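Mpho Shabalala keeps a two-armed cell running at Trindosis, and most of her week goes into cables. She took over the cell in February from Mpho Mtshali, who moved to the Stindholm site and still gets called by the wrong people when something stops.

I asked her what a normal morning looks like.

"I home both arms, then I run them slow through the whole reach and I listen," she said. "The left one has a wrist that ticks when a screw is working out. I check the fasteners on the forearm with the small driver, a quarter turn at most. Then the camera mounts."

The cell handles small electronics and their leads, and the mix on the table changes from job to job. Shabalala keeps a paper log for the arms and a second one for the cameras, which she started after losing two days to a fault she blamed on the wrong one.

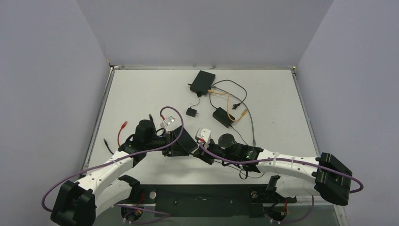
Camera cables are what she replaces most. Each arm carries its own camera above the gripper, and the cable has to follow every move the wrist makes. "People want it tight so it looks neat," she said. "Tight is how you break the connector." She routes the purple cable in an arch over the left gripper and back along the forearm, and on the right arm she has two ties holding it before it crosses the elbow cover. Past the elbow it gets a loop of slack. She has 17 spares in a drawer, all cut to the same length.

Mtshali, reached by phone, agreed about the slack but not about the ties. "I used one tie," he said. "With two you have to think about where the second one goes. She thinks about it, so fine."

The grippers get less attention. Shabalala wipes the fingers at the start of a shift and compares the gap between them against a gauge block. When the fingers stop meeting square she swaps the pair – never one alone – and runs the alignment routine, which takes 42 minutes if nothing else is wrong.

The worst repair so far was an elbow joint in her third week. The arm would fault at the same angle, and the supplier, Agbenyega, wanted it shipped back. She took the cover off first and found a pinched lead.

"I taped it, rerouted it, and ordered the proper part," she said. "It ran for 41 hours on tape. I don't recommend that."

She is now writing the setup down for the second cell, due to be built at the Arkari building next door. The draft is at 52 steps, and she still has to do the section on the base wiring.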